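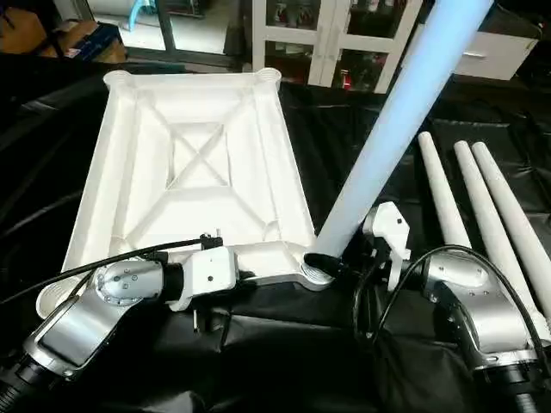

Carnedport Secondhand is a table of 300 classified ads for used household goods, typed out from the back pages of a free local paper and tidied until the columns lined up. It was put together to study how people describe things they want out of the house by December. Furniture makes up 168 of the rows, and much of it is sold in pieces. A white plastic table with three of its legs off, like the one lying upside down on the black sheet, would go in under "table" with the condition set to "apart", a word the sellers avoid with great skill. They prefer "easy to transport".

Breadcrumb: Data > Text > Small Ads > Carnedport

Filed under: classifieds, short text, household

## Fields

- `ad_text` - the ad as printed, spelling included
- `item` - one plain noun, picked by hand
- `price` - whole dollars, or blank
- `condition` - good, worn, apart, unclear
- `reason` - why it is being sold, if the seller felt like sharing

Blank prices mean "make an offer". A price of 0 means free, usually with a couch attached.

## Known problems

The `reason` column is filled in for 50 rows and believable in fewer. Phone numbers have been replaced with `[PHONE]`. In 15 ads the item could not be worked out at all, and these are marked `thing`. Please don't send guesses unless you owned it.

Plolik, the script that splits the ads, treats "or best offer" as a separate item. This was fixed in the current file - the old one still floats around under the name Jakska and should be left to float.

## Use

Fine for teaching, word counts and mild amusement. Poor for pricing your own dresser.

Contact: the Karaca data desk | Back to top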